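Club > Postthorpe Town FC > Work with us > Current vacancies

Matchday Operations Officer (part-time, 22 hours per week)

Postthorpe Town Football Club invites applications for the post of Matchday Operations Officer, based at the Siqueira Ground. The appointment is for one playing season in the first instance and will begin in July.

The successful candidate will report to the Club Secretary, Felicidad Lacson, and will be responsible for the running of all first-team, reserve and women's home fixtures. The ground holds 1,296 spectators, of whom 259 are seated in the Nunley Stand. Duties include the rostering and briefing of stewards, the opening and closing of turnstiles, the reception of match officials and visiting teams, and the submission of match returns to the league. The postholder will also deal with pitch inspections and postponements, which may require attendance at the ground at short notice.

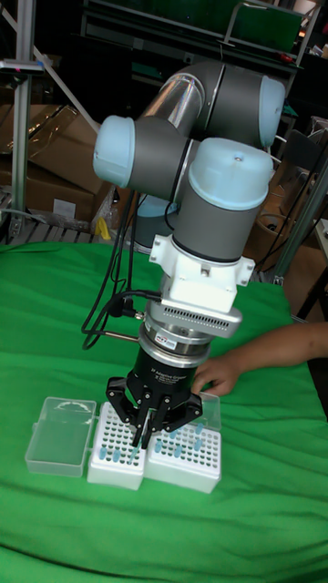
Evening and weekend work forms a regular part of the role. Hours worked beyond the weekly total will be given back as time off during the close season. The club expects to stage 36 home fixtures across its three senior sides, together with pre-season friendlies.

Applicants must have experience of organising public events and must be able to keep accurate written records. Knowledge of league football below the professional level is desirable. A current first aid certificate is also desirable, although training can be arranged after appointment. The post is subject to a satisfactory criminal records check and two references, one of which should be from the present or most recent employer.

The club welcomes applications from all sections of the community. Candidates who need adjustments at interview should say so when applying.

Applications should consist of a letter of no more than two pages and a current CV, marked for the attention of Lovely Mangubat, Club Office, Siqueira Ground, Drorkden Road, Postthorpe. The closing date is 30 April 2019 at noon. Interviews will be held at the ground, and shortlisted candidates will be contacted by telephone.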